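Speaker notes: Linen costs in small guesthouses
Regional innkeepers' meeting, afternoon session, 2:30 p.m.

Opening. Thank the hosts. Say who I am: I run the laundry and purchasing side for the Olvera guesthouses. We have 12 rooms in two buildings, and until last March I could not have told you what a clean bed cost us.

Start with the question I was asked by our bookkeeper, Nghĩa Mạc. She wanted to know why the linen line went up in a year when we had fewer guests. I had no answer. I had invoices in a drawer and a closet full of sheets of different ages.

Slide 2. What we did first. We pulled everything out of the closet and counted. 148 fitted sheets for 12 rooms. Pause here, people usually laugh. Most were bought in a hurry, a few at a time, in whatever size the store had. A third of them did not fit the mattresses we own now, which are deeper than the old ones.

Slide 3. Mattress depth. Ask for hands: who has measured theirs in the last two years? Measure with the topper on. Write it inside the closet door. A sheet that is too shallow pulls at the corners and the elastic goes first. A sheet that is too deep wrinkles and the housekeeper spends time on it every morning.

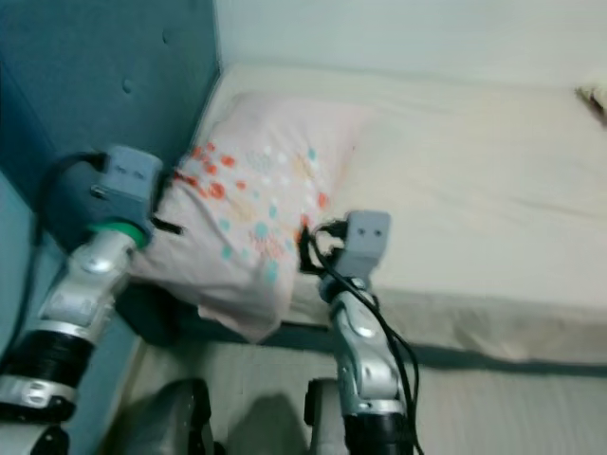 Leopoldo Palacios

Slide 4. White or cream. We went to one color for all the rooms. Before that we had three, and they had to be sorted before washing and again before folding. I don't care which color you choose. Pick one the supplier has carried for years and ask what happens if they drop it.

Slide 5. The supplier. We compared two, Prarnari and Zokier. Prarnari was cheaper per sheet but wanted an order of 1,000 pieces, and we have no place to put that. Zokier let us order by the dozen. Our first order with pillowcases and towels came to $1,476, delivered. Say clearly that I am not paid by either of them.

Slide 6. Washing. Keep this short, the Jandstead people are covering machines after the break. Two points only. Wash new sheets before the first use — they shrink, mostly in length. And take them out of the dryer a little early if you don't iron.

Slide 7. When to retire a sheet. We hold it up to a window. If the middle is thin, it goes to the rag bin, even if the edges are fine. Stains get one second wash.

If there is time: the story of the pillowcase order that came in the wrong size. Skip if we started late.

Questions. Someone will ask about renting linen. We got a quote and it did not work for our size, but it may for larger places. Price sheets are on the table by the door.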